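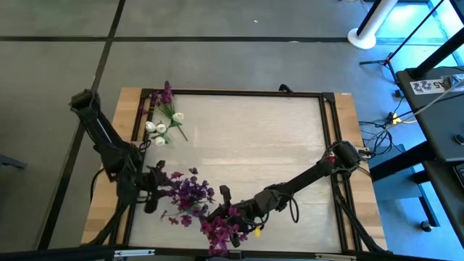

Home Files Data card Versions Contact

# Jondelby Flowers

Jondelby Flowers is a set of recordings of artificial flowers being arranged in glass vases. This card covers the props, the folder layout and the known problems. Questions about the props go to Laurinda Barros. Questions about the files go to Iason Papadakis.

## Contents

The set holds 162 episodes. Each one is a single arranging task with its own folder, a short text label and a notes file. Notes are in plain text and may be blank.

## Flowers

All the flowers are artificial. The stock includes tulips in white and blue, as well as stems with small purple blossoms. Leaves are attached to the stems and can catch on each other when a bunch is pulled apart. Bent stems were straightened by hand between sessions and put back in use. 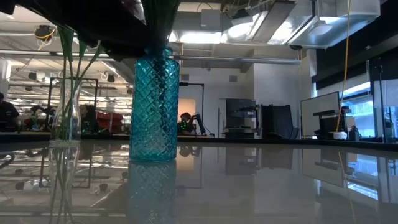
2 min read

## Vases

The tall teal vase has a raised diamond pattern and a short, narrow neck. A thick bundle of stems fills the opening. The clear vase has a slim neck and a wider lower body, so the stems cross near the bottom and spread out over the rim. No water was used in either one.

Labels use "teal" and "clear" for these two. Sotiris Zacharopoulos wrote the first labels in September and used "green" for the teal vase in 24 episodes. Those labels were left alone so that older file lists still match.

## Handling the stems

Tulips are labeled by bloom color only. A label such as "blue tulip" means the whole piece, including the stem and any leaves.
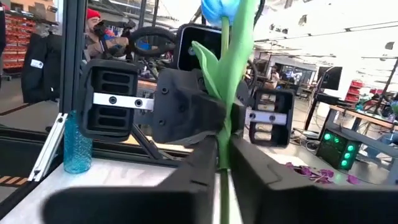

A stem counts as placed when its lower end is inside the neck and it stays there after release. Leaning is fine. If a leaf hangs up on the rim, the episode is kept and "leaf" goes in the notes.

## Known issues

- Glass reflections can confuse color-based masks.
- The tabletop is glossy and mirrors the vases.
- Purple blossoms are called "filler" in some labels and "purple" in others.

## Changes

Version 2 fixes spelling in the labels and removes duplicate notes files. Checked by Stamatia Karagiannis.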